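Notes for the October session. Slot is 40 minutes including questions. Samer Tannous runs the clock. Remote first, water second, then start.

# Receptacle surveys in older office buildings

## Slide 1: title

- Name, affiliation, one sentence on background. Skip the firm history.
- Say what the talk covers: how to survey the outlets in an occupied building, how to record the results, and what to do with the list afterward.
- Say what it doesn't cover: panel upgrades, arc-fault retrofits, anything upstream of the branch circuit. Marion Pollock has that at 2:30 in the other room.

## Slide 2: the Gulstead building

Three floors, office use throughout, built in stages. The original wiring on the ground floor is two-wire. The upper floors were rewired when the partitions went in, and parts of the ground floor were done again later by a different contractor with a different labeling system.

The owner asked for a condition report on the outlets. No drawings matched the building. Candon supplied the floor plans we marked up, and those plans were right about walls and wrong about almost everything attached to them.

Survey total: 502 receptacles. Pause here. The owner's estimate was a good deal lower, and the fee had been set on the owner's estimate. More on that at slide 9.

## Slide 3: why survey at all

Go through this quickly. Most of the room already does this work.

- Load calculations for an older building usually assume a layout that no longer exists.
- Tenants add equipment where there is floor space. The circuit may have been sized for lamps and a typewriter.
- Worn contacts don't trip anything. A loose blade grip heats under load and the breaker sees normal current.
- Insurance carriers ask for a list. A floor plan with dots on it is usually not accepted as one.

## Slide 4: what gets plugged in between

Adapters, cube taps, power strips, extension cords used as permanent wiring. Record them as separate items. The early version of our form had one checkbox for "adapter present," and it was useless when we wrote the report, as a travel adapter and a grounding adapter raise very different questions.

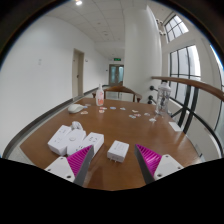

*Small plug adapter, two prongs.*

Points to make:

- We logged 82 adapters of all types at Gulstead. The largest group was on the ground floor, where the two-wire outlets are.
- A three-to-two adapter gives you a ground only if the box is grounded and the tab is screwed down. We test the box and write down the result. We don't infer it from the cover plate.
- Two-prong devices are fine on a two-wire outlet. Don't let the audience leave thinking that every ungrounded outlet is a violation. Existing installations are often allowed to stay until the work touches them. Check with the local authority.
- Adapters stacked on adapters get their own code on the form.

If asked about travel adapters: they change the blade shape and leave the voltage alone. Read the label on the device.

## Slide 5: tools

- Plug-in tester with GFCI button. Good for a first pass. It cannot detect a bootleg ground.
- Circuit analyzer that applies a load and reports voltage drop. Slower. Use it on every outlet that serves equipment and on a sample of the rest.
- Blade tension gauge. Test each contact separately.
- Non-contact tester, for looking around before you open anything. Never as proof that something is dead.
- Tone tracer for matching outlets to breakers without switching off somebody's server.
- Labels that peel off clean.

Voltage drop threshold we used for follow-up: 5 percent at the test load. Somebody will ask where that comes from. Answer: it's the figure in our own procedure, we picked it so the list would be short enough to act on, and it's printed on the report cover so the reader knows.

## Slide 6: numbering

Spend time here. Bad numbering costs more than bad testing.

Each outlet gets floor, room, then a sequence number running clockwise from the main door of the room. If a room has two doors, the main door is the one nearest the stairs. Write that rule on the form. Catherine Sutherland and Wayne Dawber surveyed the same test room from opposite doors during our trial run, and the two sheets could not be reconciled without going back.

Floor boxes come after the wall outlets. Outlets behind furniture get a number even if they can't be reached. "Not accessible" is a result.

Do not use the panel labels as part of the outlet number. Panel labels change, sometimes during the survey.

## Slide 7: corridors and shared areas

Corridors take longer per outlet than offices do. Three causes:

1. Window walls. With tall glazing there is little solid wall below the sill, so the outlets end up on the opposite side or in the floor, and cords cross the walking path.
2. Cleaning circuits. Corridor outlets were often put on a circuit of their own for floor machines. Over time, people set up tables along the corridor and run laptops, printers and kettles from the same circuit.
3. No tenant. Office occupants will tell you which outlet is dead. In a corridor there's usually no one to ask.
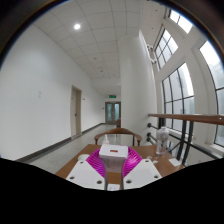 The practical result is that corridor circuits need a load reading over time, and a spot test on its own will miss the problem. We put a clamp logger on each corridor circuit and left it through a working week. On one circuit at Gulstead the peak came at 7:15 in the evening, when a floor machine and a portable heater were on together. Nothing measured during the day suggested it.

Also check mounting height against the current accessibility rules if the corridor is going to be altered. If it isn't, record the height and move on.

Receptacles in floors: look for missing gaskets and covers that have been painted or waxed shut. Take the cover off. Dirt inside a floor box is reported as a defect even when the outlet tests good.

## Slide 8: results

Show the table. Don't read it aloud.

- 94 receptacles were marked for replacement or repair.
- Low blade tension was the most common cause, followed by open ground and then reversed polarity.
- Reversed polarity was concentrated in one wing, all on devices of the same make and color, which suggests one installer and one period. The owner had no record of the work.
- No correlation between visible wear and test result. Clean-looking outlets failed and cracked ones passed. We replaced the cracked ones regardless.

Expect a question on brand. Don't name the make. The fault was in how they were wired.

## Slide 9: cost and sequence

The fee problem. We now quote a rate per outlet with a minimum, and we walk the building before quoting. Ritchie, who held the maintenance contract, agreed to the same basis for the repairs, so the survey list became the work order with no retyping.

Order of repair:

1. Anything with heat damage, same day, circuit off until done.
2. Reversed polarity.
3. Open ground on outlets serving grounded equipment.
4. Low tension on equipment outlets.
5. Everything else, by room, so each office is disturbed once.

Jeanine Verstraete did the scheduling and has a template for the room notices. It's in the handout, last page. Two days' notice was enough for most rooms. Labs and server closets wanted a week.

## Slide 10: records

- One row per outlet. No merged cells, no color as the only carrier of meaning.
- Keep the failed reading after the repair and add the new reading in its own column. Several owners asked us to overwrite. Decline.
- Photo file names carry the outlet number. Take the photo after the label goes on.
- We used Stodero to hold the list. A plain spreadsheet works. Whatever it is, export a copy the owner can open without a license.

Resurvey interval: we proposed a full pass after any change of tenant, and a sample otherwise. The owner has not decided.

## Questions, likely ones

*Do you test outlets that are in use?* Ask first, unplug, test, plug back in, confirm that the device restarted. If the occupant says no, record it and come back.

*Can building staff do it?* The plug-in pass, yes, with training. Opening boxes, no.

*GFCI on two-wire circuits?* Allowed as a replacement in many places if it's marked as having no equipment ground. The marking was missing on most of those we found. Bring a roll of the stickers.

*Wireless testers that log by themselves?* Haven't used them long enough to comment. Refer to Marion.

Handouts are in the box by the door. Collect the tester from the front table before leaving, and return the clicker to Samer.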